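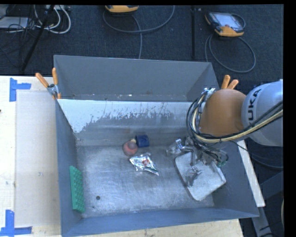
Run 5 for Plulix today and the numbers still aren't where I want them. We're meant to have 1762 good picks logged before the Wetier people look at it in December, and "good" means labelled, both the grabs and the misses, so I sat there pressing keys half the afternoon. Foil packet is the one I dread. All shine and creases, and it was right in beside the red ball and the dark blue thing, so the depth comes back full of holes. Green bumpy one leaning on the side wall, also a pain, the planner hates going near walls. Left it there, we need the awkward ones in the set.

Diary, Etstead
2019-11-28
by Tosh

Home | Diary | Older | About

Afternoon. Changed the mix every 20 tries, tipped everything out and back in by hand. Must stop placing things nicely, I do it without thinking and then the model learns my tidy habits. Shut my eyes for the last few. Better.

Lost 2 batches to a full disk. My fault, shoud have checked at lunch. Re-did one, the other can wait.

Also relabelled a load from last week where I'd put drops down as misses. Not the same thing!! A drop means the grip was nearly right and I want it to know that. Wrote it on a sticky note so I stop doing it.

Back hurts, tea cold. Tommorow: more small stuff, fewer balls, clear the disk FIRST.

2 comments | 5 shares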